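Digital Safety in Schools — progress report to Kundance, February
Prepared by the Sikano project team

Quick one this time, the full figures come with the end of year return. Headlines first, then the bits you asked for after the last call.

Where we are

Password and account sessions now delivered in 13 schools. Four more booked for after half term, one of those still waiting on the head to sign off the data agreement. Pupils reached so far: 1440. That's ahead of where we said we'd be, mostly down to Qureshi Academy asking for the whole of Years 7 and 8 in one go instead of a single form group. Very long week, that.

Staff sessions going slower. Teachers can't get released during the day and the after-school slot at 3.45 loses people to buses, clubs, parents' evening. We've cut the session to 45 minutes and it fits better. Content lost: most of the section on home routers. It's now a two-page handout, attached to the shared folder as promised.

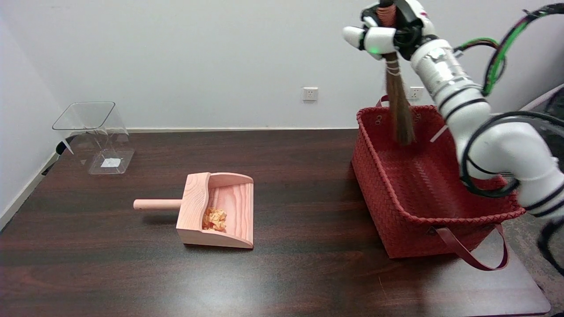 Second change since the autumn report — we've dropped the fake phishing email exercise for under-11s. Two primaries said it upset some of the younger ones, who thought they'd really broken something. Replaced it with a sorting activity, printed messages, three piles: fine, dodgy, ask someone. Works without a computer room too, and several schools have theirs booked solid until Easter. The secondary version stays as it was.

Phishing results, secondary

We ran the test message before and after teaching, same as last year. Before, nearly half the pupils clicked. After, well down, but the schools logged it in different ways and I don't want to put a single percentage on it untill we've cleaned up the spreadsheets. Two schools counted opens as clicks. Please don't quote anything from the draft table in the folder.

What does look solid is reporting. Pupils are using the report button where the school has one switched on. Where it isn't switched on they tell their form tutor, who doesn't always know who to pass it to. We've written a one-paragraph note for tutors and asked each school to put their own contact name in.

Connected devices

New unit, trialled at Wornel High only. Smart speakers, doorbells, watches, the family printer. Pupils list what's online at home (no brand names, no addresses, we were careful about that) and then check which ones have had an update or still use the password they came with. Lively lesson. Lots of pupils had never thought of a telly as something that could be logged into. A few parents wrote in asking for the checklist, so it now goes home in the bag.

One problem. The unit assumes the pupil can get at the settings, and plenty can't — a parent or an older brother holds the account. Rewriting that part so the task is to ask the question at home, not to change anything.

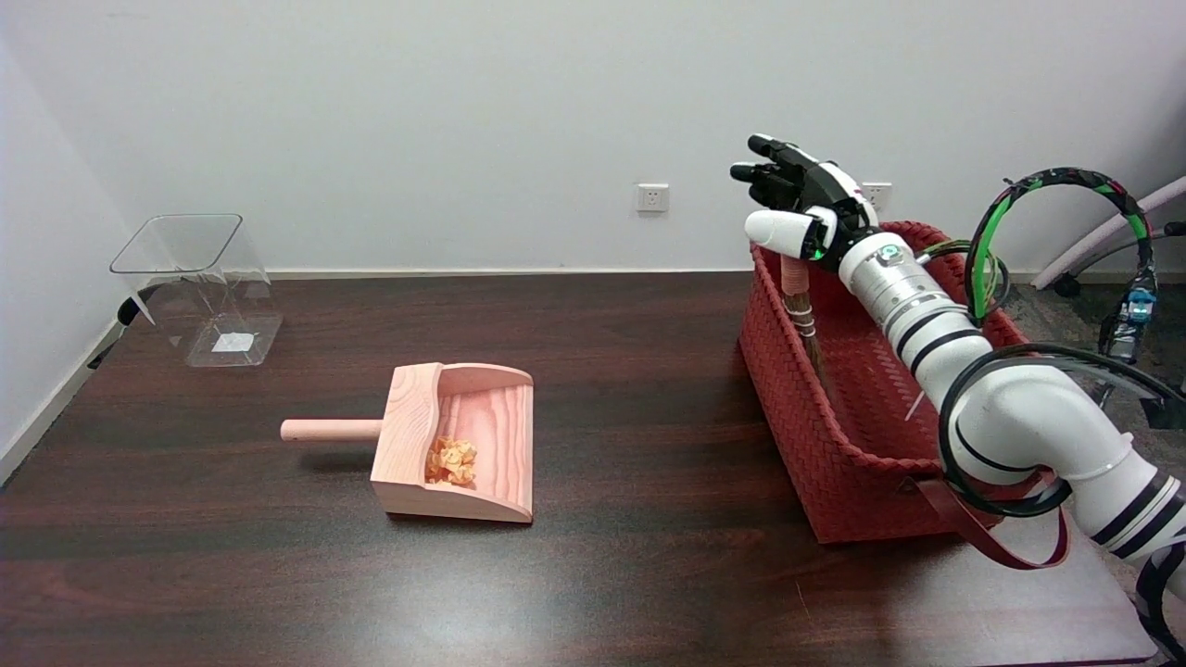
Is the budget still on track? Broadly it is, with travel overspent and printing under. The overspend comes from going back twice to the two rural schools after their network went down on the day. We'd like to move the printing underspend across to cover it, and need your written OK before the end of the quarter please.

Risks

Filtering. Three schools block the site our quiz runs on. Their IT support is bought in, so a change request can take weeks. We now carry a paper version and an offline copy on a memory stick, although one school doesn't allow memory sticks (fair enough, given what we're teaching).

Staffing. Down one trainer until the new post starts. Covered for now by doubling up on the shorter days. No sessions cancelled, one moved.

Consent forms. Return rate poor in the larger schools. We're teaching everyone but only counting survey answers from pupils with a form back, so the survey sample will be smaller then planned. Happy to talk about whether that matters for your evaluation.

Next

Four booked schools. Finish the connected devices rewrite, send to Wornel High for a second go. Clean phishing data. Staff handout on two-step login, which got asked for at nearly every session and which we should have had from the start.

Also still need from you: the new logo file, the old one prints blurry, and a date for the visit. Mornings are best.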